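How to Feed a Lot of People Chili Without Crying

Every November I make chili for the whole street, and every November somebody asks for the recipe as if the recipe were the hard part. Chili is easy. Getting it from a pot into a crowd is where friendships go to die.

Step 1. Cook it the day before. Chili made on the day tastes like tomatoes that have just been introduced to beans. Cool it in shallow pans, then into the fridge overnight.

Step 2. Start reheating early. A big pot takes up to 2 hours on low, and turning up the heat only gets you a black crust and a lecture from Bernice Atinga, who owns the pot.

Step 3. Pick your bowls before you pick your toppings. Foam ones tip over if you look at them sternly. Molded pulp holds its shape, and you can carry a full one while arguing.

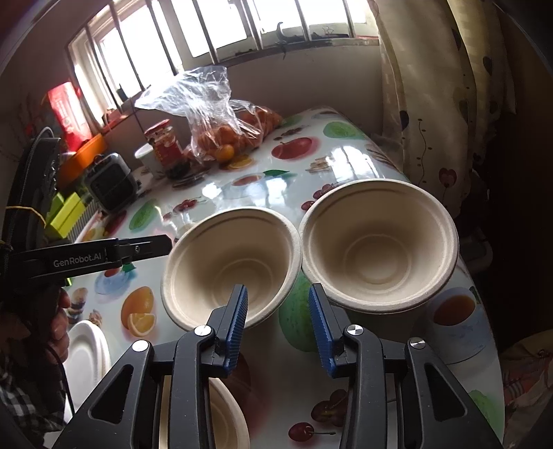 Step 4. Set up the line in the right order: bowls, chili, toppings, spoons. Spoons go last. Put them first and people will hold one in each hand and have nothing left for the bowl – I have watched grown adults do this.

Step 5. Use one ladle and one person. Ebenezer Quansah did ours last year and was ruthless, so the pot lasted. The year we let people serve themselves, it was gone after the first three families.

Step 6. Keep the hot sauce at the far end, with a label. A big label. Dzifa Annan's nephew thought it was ketchup, and we still hear about it.

Leftovers freeze well, if you get any. Leave an inch at the top of the container.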